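# Keeping a hand-held gripper happy (my shop notes, April)

I've looked after the same pair of hand grippers for long enough to have opinions, and Joanne Cropper keeps telling me to write them down so she can stop phoning me at supper. So, Joanne, these are for you! I'm assuming you've got the Treloar pattern or something close to it, with linkage arms, pads on the tips and little brass eyelets at the joints. If yours is different, borrow what fits.

## Start with it closed

Before I touch a screwdriver I close the jaws all the way and look straight down the seam. You want the tips meeting square. If one tip sits higher than the other, it's nearly always a pad screw that has backed out a hair, and you can fix that in less time than it takes to boil a kettle. Do it over something pale (I use a white tabletop) so any gap shows up as a bright line.
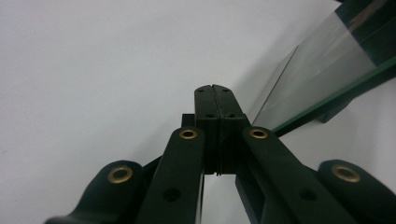 If the seam is good, open and close it slowly by hand ten times and listen. A dry joint makes a little tick. I put one tiny drop of light oil on a toothpick and touch it to the eyelet, then wipe off everything I can see. Whatever you do, keep the oil off the pads! I once got careless, and Shirley Bainbridge spent a whole afternoon wondering why nothing would stay put.

## Pads

The gripping face is the part that wears. Mine gets fuzzy along the lower edge first, down where the pad meets the arm, and a bit of fuzz is fine. I swap pads when I can catch the edge with a fingernail and lift it. Other things I've picked up:

- Clean them with a barely damp lint-free cloth. Alcohol made my last set go shiny and slippery.
- Snug both screws halfway, close the jaws, *then* finish tightening. The pads line each other up.
- Change left and right together. A new pad facing an old one pulls everything off to one side.
- Keep the little screws in a pill organizer. I bought a bag of 468 mixed ones years ago and I'm still finding them in my shoes.

Have a look at them half open too, with something flat lying in front to sight against. 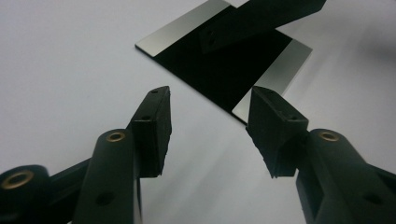

*Pads apart over the white top, rough faces turned inward.*

Trevor Goodall over in Skutcombe glues his pads on as well as screwing them. I've tried it, and I spent 27 minutes scraping the old glue off with a butter knife, so no thank you.

## Cables and the two-handed check

Okay, cables. This is where I see the most trouble with the motorized kind, and it's all down to how the cable leaves the back of the gripper. Give it a nice loose curve. I let mine come out the back and drop past the wrist, and I don't strap it tight to anything, since a tight cable tugs every time you turn your hand and sooner or later the plug works loose.

Then I do my two-handed check. Lay a big sheet of paper over the table (it saves the wood, and you can spot a dropped screw right away), stand something light in the middle, and pick up both grippers. Hold one nearly shut and the other wide open, then trade. You're feeling for any difference between them: a stiff spot, a buzz, a cable pulling on one side only.

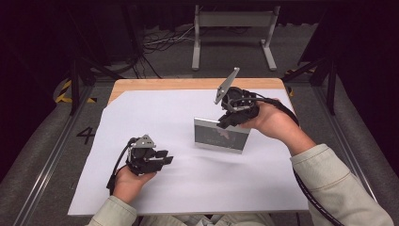
Take your time over it, and rest your arms on the table if they get tired. I write down which side felt off before I set anything down, or I'll forget by the time I've found my pencil. Evie Naylor marks hers with dots of nail polish, one for left and 2 for right, and I've stolen that idea shamelessly.

## Putting them away

Store them slightly open so the pads don't take a set from being squashed together. Mine live in an old bread bin lined with a dish towel, cables coiled in big loops beside them. I go through the screws again whenever they've had a busy week, and I order spare pads from Jeston before I'm down to the last pair (the post from there is slow, so don't leave it!).

Joanne, your spare eyelets are in the envelope on my hall shelf. Come by any time before four.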